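Objet : Re: [atelier] Deux bras, reprise des gobelets

Rami Sfeir a écrit :
> Sur Groreo, la pince droite dérive après 30 cycles. Tu recales comment ?

Zéro refait à froid, câbles détendus, vitesse à 200.
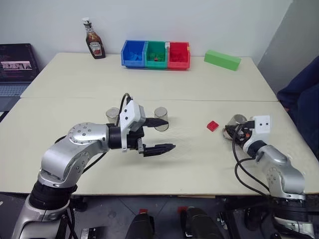 Le décalage vient du support de poignet — deux vis à reprendre au frein-filet. Le bras gauche n'a rien. 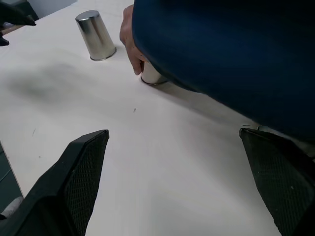 Côté code, je garde la pause de 2 s avant fermeture. Le seuil de couple reste à 647. Gobelets à l'envers, doigts grands ouverts à l'approche : le treillis des patins doit porter à plat sur la paroi. Tes patins sont-ils les mêmes ?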